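Lunadby Wheelers Forum > Road Matters > Shared path past Ploltwood, bells and right of way

tarmac_tess wrote:
Has anyone ridden the shared path between Ploltwood and Okmont since they put the new signs up? There is one at each end saying cyclists should give way to people on foot. I always thought that was the case anyway, but a man with two dogs told me this morning that the signs mean I have to get off and walk past him. I said I didn't think so and he said to go back and read it.
I went back and read it. It says give way. It doesn't say dismount.
Top

fixedwheelfred wrote:
Give way means slow down and let them have the room. If they wanted you off the bike they would put up a dismount sign, and even those are ignored.
I use that path four times a week on the way to work. Most walkers are fine if you ring early and say thank you.
Top

Gannet wrote:
Ring early, yes. The trouble is that half of them take a bell as an order to jump out of the way, and the other half have earphones in. I gave up on the bell and just say "morning". Works better after dark too, though "morning" is then the wrong word.
Top

oldmudguard wrote:
I'll be the awkward one. I walk that path as well as ride it, and I don't want to be greeted from behind by somebody doing 20 mph. The path was put there for walkers. It follows the old tramway, which opened in 1911, and there were people walking along it long before there were any bikes allowed. If you want to go fast there is a road beside it.
Top

fixedwheelfred wrote:
oldmudguard wrote: If you want to go fast there is a road beside it.

The road beside it has a 40 limit that hardly any driver keeps to, and a pinch point at the Okmont end where you get squeezed into the kerb. I'm not doing that in November with the sun in everyone's eyes. And I don't do 20 on the path, I doubt many do.
Top

oldmudguard wrote:
Plenty do, going down from the Ploltwood end. Stand by the second bench at half past five and watch.
Top

saddlesore wrote:
I'm with oldmudguard on the speed and with Fred on the road. Neither is much good. The path is too narrow for what is now asked of it, and the road was resurfaced without anyone moving the drain covers.
For what it's worth I go down the hill on the brakes and pedal properly once I'm past the allotments. It adds a couple of minutes. Had to get a new set of blocks in May, mind.
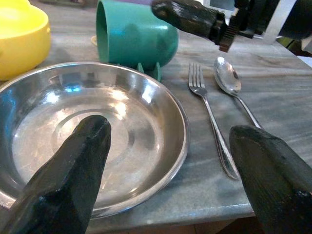
tarmac_tess wrote:
Do I have to have a bell fitted to use a shared path?
Top

Gannet wrote:
A bell has to be on a new bike when the shop sells it, but there is no rule that you keep it there afterwards. You are expected to let people know you're coming, and your voice will do for that.
Top

tarmac_tess wrote:
Thanks. I have one, a Kahraman with the little brass dome, but it goes dull when it rains and I was thinking of taking it off.
Top

saddlesore wrote:
Leave it on. Mine is the same make and it only needs the screw backing off a quarter turn so the dome isn't touching the bracket.
Top

chainline wrote:
Coming back to the signs. I wrote to the council about them and got reference number 416 and a letter that didn't answer what I asked. I wanted to know whether they were going to paint a centre line as they did on the Lunadby side. The letter said the signs had been put up "in the interests of all users".
Top

oldmudguard wrote:
I hope they don't paint a line. On the Lunadby side people on bikes treat their half as a private lane and shout if a toddler steps over it. With no line everyone has to look where they're going.
Top

chainline wrote:
I don't agree. I've had far fewer near misses on the Lunadby side. The dog walkers keep left, I keep right, and we nod at each other.
Top

Gannet wrote:
Until you meet a dog on one of those long leads, with the owner on one side of the line and the dog on the other.
Top

fixedwheelfred wrote:
Those leads are the only thing on that path that has ever had me off. You can't see them at dusk at all. I stop dead now if I see a dog on one verge and a person on the other - unclip, foot down, wait.
Top

oldmudguard wrote:
Then we do agree on something.
Top

tarmac_tess wrote:
Rode it again tonight and met the same man with the same two dogs. I slowed right down, he called them in, I said thank you. He told me I still ought to be walking.
I've asked the council for the exact wording of the order behind the signs and will put it on here if they send it.
Top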